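Can I skip book two of the Mendance trilogy and go straight to three?

Posted by Jayanthi Namboodiri, February

ok so I finished the first Mendance book at like 2am and I need to know what happens to the sister. NEED. But book two has a 61 person waitlist at my library and book three is just sitting there on the shelf. Nobody wants it I guess, because they're all stuck waiting for two like me.

Has anyone skipped? Can you follow it? I read the back cover of three and it mentions "the treaty at Ildale" and somebody called Asante and I have no idea who that is. Not buying it new, trying to be good this month. Mild spoilers fine. Please don't tell me about the sister.

pagegoblin

No. Dont. Asante shows up around chapter five of book two and by book three she has half the chapters. You'll be lost. I tried the audio of three first by accident (my own fault, clicked the wrong cover) and gave up after 14 minutes, everyone was mad at everyone and I didn't know why.

Also the first page of three gives away the sister thing. First page. So there's that.

marlowe_reads_late

Going to disagree a little. Book two is slow. Very slow. First 50 pages are people walking to Ildale and arguing about horses. If you're a plot reader you could get by with a recap, there's a decent one on the Bralto fan wiki, roughly 2,000 words, covers the treaty and who Asante is and why the uncle left. Read the recap, then go.

BUT. You would miss the bridge chapter and that is the best thing in the whole series imo. I cried on a bus. So maybe recap now, then go back when your hold comes in? It's what I did with a different series and it was fine, mostly. You do lose the shock.

Other thing, ask the desk if they can borrow it from another branch. Mine did and it came way faster then the regular hold. Large print has its own list too and it's usually shorter. Same book, heavier.

tess.k

skip it, two is filler. three is good

Related
Books like Mendance but with less walking
Is the Bralto wiki recap safe if I've only read book one?
How long do library holds usually take to move?
Trilogy endings that didn't let you down
Do I have to read the prequel novella? 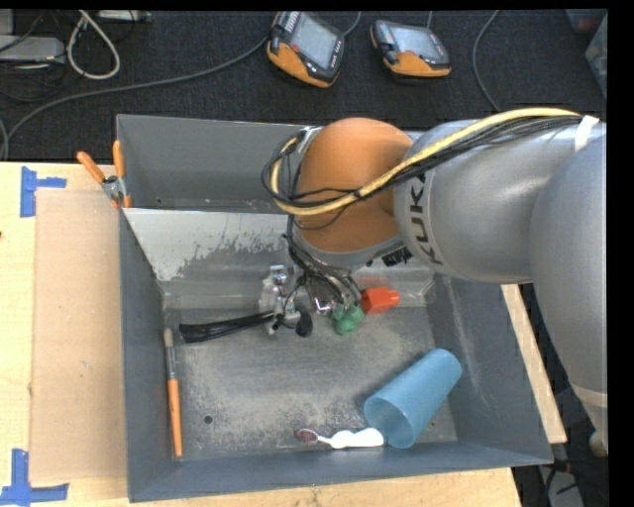
2 min read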